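Inicio / Reseñas / Escritorio y oficina

Mesa Slaoui de Desard, dos meses después

La compré por una razón poco noble: la anterior cojeaba y ya no quedaban posavasos que meterle debajo.

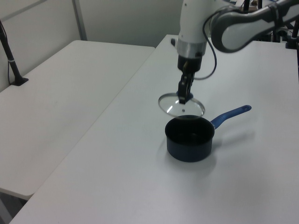
El montaje, según el folleto, lleva 25 minutos. A mí me llevó una tarde y parte de mi dignidad. Las instrucciones vienen en cuatro idiomas y en ninguno se menciona el paso 8, que pasa directamente de la pata izquierda a la felicitación final. Llamé a Detstead, la tienda, y me atendió Khadija El-Sayed con una paciencia que no merezco: el travesaño va antes que las patas. Desmonté todo y volví a empezar.

Una vez en pie, firme como una notaría. Escribo fuerte, me apoyo peor y no se mueve. El tablero blanco se limpia con un trapo húmedo, aunque el café con leche conviene atacarlo el mismo día. El rotulador permanente hace honor a su nombre – no pregunten.

Lo que menos me gusta son los cantos, más afilados de lo que le conviene a un antebrazo, y el pasacables, por donde cabe un enchufe solo si se le habla con cariño. La Rastham, que tuve antes, resolvía eso mejor y luego se combaba por el centro, así que tampoco la echo de menos.

Del precio prefiero no hablar delante de mi pareja. Diré que la pillé rebajada y que los gastos de envío se comieron buena parte de la rebaja.

Le doy un 4 sobre 5. El punto que falta es el paso 8.

Comentarios (2)

Bleddyn Price: ¿El travesaño lleva arandela? A mí me sobran dos.

Autor: A mí me sobraron tres y aquí sigue, de pie.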